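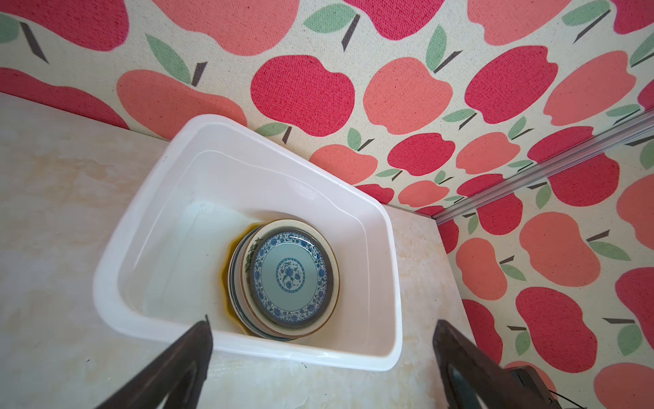 Skilla launches a kitchen washing-up course for people who hate washing up

November 2025

I have been putting off writing this press release for days, mostly because I was busy trying out the thing it is meant to announce. So let me get on with it! Skilla, our little home skills school, is opening bookings for a new evening course called The Quiet Sink, and it is all about washing up by hand. Yes, a whole course. It runs over three evenings in February and you can book from today.

I can already hear my brother laughing. When I told him I was going to teach grown adults to wash a plate, he asked if the next one would be about opening doors. But I have run cookery evenings at Skilla for seven years now, and the part people ask me about afterwards is hardly ever the food. They want to know how I got the burnt rice off the bottom of the pot, or why their glasses always come out with that grey bloom, or whether it's all right to leave a bread knife to soak overnight (please don't, the handle will hate you for it).

The first evening is about water and soap. We look at how much washing-up liquid you need, and I promise it is less than you are using. We wash in order, glasses first and roasting tins last, and we talk about hard water, which is the curse of this town and the cause of most of those cloudy tumblers. Bring a glass you've given up on. I love a hopeless glass.

The second evening belongs to Levente Csonka, who used to look after the pots in a hotel kitchen and can tell you things about cast iron that will keep you awake at night. He'll take you through frying pans, baking trays, wooden boards and the awful little corners of a cheese grater. I sat in on his practice run and came home and redid every pan I own — even the milk pan with the wonky bottom, which I had been hiding behind the colander since Easter.

"Most people scrub too soon," Levente told me. "Leave the pan alone for ten minutes with a bit of warm water in it and go and read the paper. I've seen people wear a hole in the coating because they couldn't wait for the kettle to boil."

The last evening is about small kitchens, and it is the one I'm most excited about. Saodah Tambunan joins us from Grabowska, the homeware shop on the corner, to talk about washing up when you have one tiny sink, or no draining board, or a bathroom basin and a lot of hope. She lived in a bedsit for years and did all her dishes in a tub on the worktop, and she still does it that way by choice. She'll show you how to set up a washing tub and a rinsing tub side by side, where to put the wet things while they dry, and how to carry a full tub to the drain without soaking your socks.

"I wash up for five on a Sunday and I've never owned a dishwasher," says Saodah. "People think I'm being brave about it. I like it! I put the radio on and my family leave me in peace."

We've had some kind help in getting this going. Dunaler has lent us the long tables and Cikier is supplying the tea towels, proper heavy linen ones, and you can take yours home at the end. We have 300 of them sitting in my hallway, so please come, because I can't get to my coat.

Classes are small so everyone gets a turn at the sink. You don't need to bring anything apart from an apron and, if you like, one item from home that is beyond saving. There will be tea and cake in the break, and I should warn you that the cake plates are part of the lesson.

The course is open to anyone over sixteen. Students leaving home for the first time are very welcome, and so are their parents, though perhaps not on the same table. If you can't stand for long, tell us when you book and we'll set you up with a stool and a lower worktop.

Bookings and questions: ask at the Skilla front desk, or pick up a form at the till in Grabowska. Members of the press are welcome to come along to any of the evenings, and to take photographs, as long as they dry something while they're there.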